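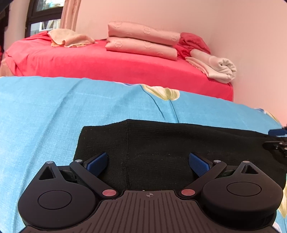 ## 3.2 Survey area and building records

The study covers the Lenihan district of Akine, a compact grid of streets between the old customs wharf and the rail cut. Walking tours have used the district since the wharf closed to freight. We compared what guides say about each building with what the deed books record.

Of the 400 parcels in the district, 129 appear on at least one published tour route. For each of these we took the construction date, first use and first owner from the county deed books, and filled gaps with fire insurance maps. Parcels with conflicting dates were assigned the earlier date if a matching tax entry existed and were otherwise marked as unresolved.

Tour narration was transcribed from 40 guided walks run by two operators, Lernska and Dolesent. All walks took place in July, when both operators keep a full schedule. A statement was coded as a claim if it gave a date, a use or an owner for a named address. Statements about ghosts, weather and food were left out.

Figure 4 plots the stated construction date against the recorded date for each parcel. Points above the diagonal are buildings described as newer than the record shows.

Figure 4. Stated and recorded construction dates, Lenihan district. Unresolved parcels are omitted.

Most of the large errors fall on corner lots, where a later storefront was often built against an older rear wing. Guides tended to date the storefront, while the deed books date the wing. We treat these cases separately in Section 4.1.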